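Counting Demonstrations: Simone Lacerda on Collecting Data in Simulation

24 Jan 2020

Simone Lacerda runs demonstration collection at Zunitz, where a small group trains two-handed manipulation policies from examples recorded by human operators. Before that she worked on calibration for industrial arms, a field she entered in 1995. We spoke by phone about how the examples are gathered, which ones are thrown away, and what the group has changed in its procedure.

The current task set is called Somport. It consists of short tabletop tasks with a few plain objects: a tray, a bowl, a plate, a block. An operator wears tracked gloves and drives a pair of simulated hands. The hand poses, joint angles, object poses and rendered view are all logged together.

"The shapes are boring on purpose," Lacerda said. "If I put a detailed kitchen in there, I spend my week on collision meshes. A cylinder and a box give me contact, occlusion and a reason to use both hands."

An episode starts with the objects placed at random within limits. The operator reads a one-line instruction, carries it out, and presses a foot pedal to close the recording. The group asks for 200 accepted episodes per task before training anything on it. Lacerda described that number as a budget decision.

"We had 23 tasks and a fixed number of operator hours. You divide. Later we checked whether the learning curves had flattened at that point, and for most of the simple pick-and-place tasks they had. For the handovers they had not, so those got a second round."

I asked what causes an episode to be rejected. Dropped objects are the easy case, she said, and are flagged by the software. The harder case is an episode that reaches the goal by a route the group does not want copied.

"Pushing a block against the tray wall until it climbs over the edge. The success check passes. The physics engine is happy. On hardware you would be grinding a fingertip along the table. Kelly Trindade wrote a filter on contact force that catches most of it, and a person looks at the rest."

Review is done by Trindade and Genivaldo Queiroz, who each watch the episodes at double speed and mark them separately. Where the marks differ, the episode goes to Lacerda. She keeps the disputed ones in their own folder and rereads the instruction text before deciding.

"Half the time the instruction is the fault. We had one that said 'put the block by the bowl.' One operator put it next to the bowl and another put it inside. I can't reject either of them for that."

Operators are also a source of variation. Zunitz has six of them, working in sessions capped at forty minutes. Hinata Yokoyama, who trains new operators, asks each one to complete a warm-up block that is recorded but never used. According to Lacerda, the warm-up episodes have longer pauses before the grasp and more corrections of the thumb.

"A pause is expensive," she said. "If the operator stops above the object to think, the data says the right action at that pose is to do nothing. Train on enough of those and the policy gets there and stays there. Hinata tells people to decide what they will do before they move. It sounds trivial. It cut our idle steps more than any trimming script."

Trimming is still applied. Leading and trailing idle steps are removed automatically, while pauses in the middle of an episode are kept unless they exceed a threshold set for each task. Lacerda would not give the threshold, which is being revised.

On the choice of simulation over hardware, she was brief. Resets take no time and object poses are known exactly. The costs are in friction and in soft contact at the fingertips, and the group does not claim that policies trained on Somport transfer unchanged. Kieran Sheehan maintains a smaller set recorded on real hands, called Conceição, which is mixed in during the last stage of training. The two sets share a file format, written at Zunitz under the name Gurkik.

"Kieran's episodes are worth more per unit and there are fewer of them," Lacerda said. "The ratio is the thing we argue over. I don't have a good rule for it."

Her plans up to April are mostly repairs. The left hand is overrepresented in first contacts, and she wants object placement rebalanced so that the nearer hand is not always the same one. She also wants the instructions rewritten by someone outside the group -- a person who has never seen the tasks performed -- and the disputed folder reviewed again with the new wording.

"After that we record the handovers a third time," she said. "They're still the worst ones."
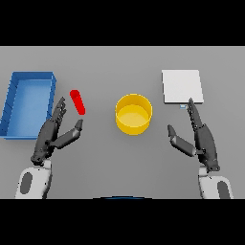 Simulated tabletop workspace with both hands, the tray, red block, bowl and plate.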